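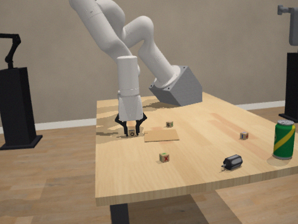
Sunday, open day, doors at ten

Visitors from Renaud and Hustov through by half past. Ran the Lidela sim on the big screen all morning, blocks task, same table as last month. The Inden build held up, which I'd like noted somewhere, so here it is.

Most asked question: is it real? Second most: does it do the can? (Not in this task. Somebody's grandfather was quite put out.)

Told everyone we had 3,939 episodes logged. Checked at lunch and 350 of those are duplicates from the bad merge — have corrected the poster in biro. 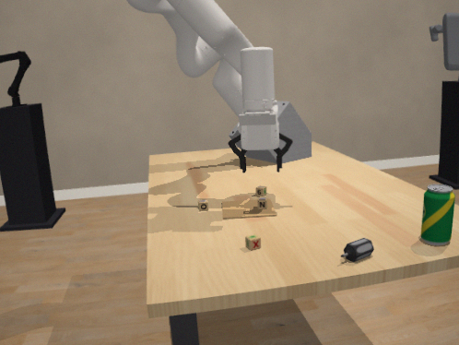

Blocks task, gripper open above the board. O on its own to the left, X at the front.

A boy of perhaps eight wanted it to spell FOX. Explained that we have no F. He felt this was poor planning and I had no answer ready.

To do: cut an F. Arm shadow is still heavy on the left half of the table, try softening the light. Restart the logger, it stopped at 119 again. Return Hustov's extension lead before they notice.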